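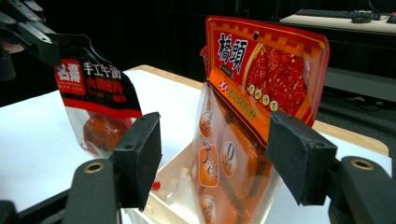
Nalau hand-held gripper: costs and notes for buyers

Review by Kyrylo Kushnir, January 29, 2018

We bought the Nalau to record picking motions for a packing bench that handles bagged food. The alternative was to pay for time on the arm itself, with an operator driving it remotely, and our budget would not stretch to both. This review covers the tool as a purchase. Software is mentioned only where it affects the bill.

Price and what is in it

The basic kit cost us 3,340 euros before tax. For that you get the hand grip, two jaws with foam pads, the camera mount and a carry case. The camera is extra, and so is the calibration board, which the order form lists under accessories and which you cannot do without. Delivery took 34 days. Prolatari, who sold it to us, quoted a shorter time and did send word when it slipped.

Jaws and pads

The jaws are dark plastic with a brass-coloured ring at the rounded top of each. They close parallel enough for flat goods. The black foam pads are rectangular and fairly deep, and they do most of the work on soft packaging. On a pack of jerky or snack pieces in clear film, held upright over an open carton, the pads crease the film and hold the pack between them. Our test goods included a 名揚 hot pot base, a solid block in a bag with spare film at the top. For that one the better grip is a pinch on the top of the bag, and the wide pads are clumsy at it. A narrow pad set exists at extra cost. Order it with the kit if you handle anything that hangs.

Pads wear at the inner corners first. A replacement pair costs 34 euros and we changed ours after 1,426 recorded picks, by which point printed film had started to slide. Put at least three pairs in the first order.

Weight and use

Marisol Mbeki did most of the recording and found the balance acceptable for sessions of up to an hour. After that the wrist tires and the motions become jerky, and you end up throwing away the last part of the session. Plan for two people taking turns. The trigger is stiff when new. There is no left-handed version.

Matching it to the arm

Check this before you sign anything. Recordings made with the hand tool are only useful if the arm's own jaw opens to a similar width and reaches the same places. Our arm has an angular metal jaw with a smaller contact area, and we had to order adapter plates. Reginald Ridgeway drew them and a local shop made them for nearly 200 euros. That was not in our plan, and it held up the bench work until the plates came.

Running costs

Pads, adapter plates and the second operator's hours are the lines to add. Storage for the recordings was cheap. The maker's service contract looked poor value for a tool with so few moving parts, and we declined it.

Verdict

Good for bagged and boxed goods of modest weight. Fair on price once the board and spare pads are counted. We would buy it again, with the narrow pads in the first order and the arm's jaw measured beforehand.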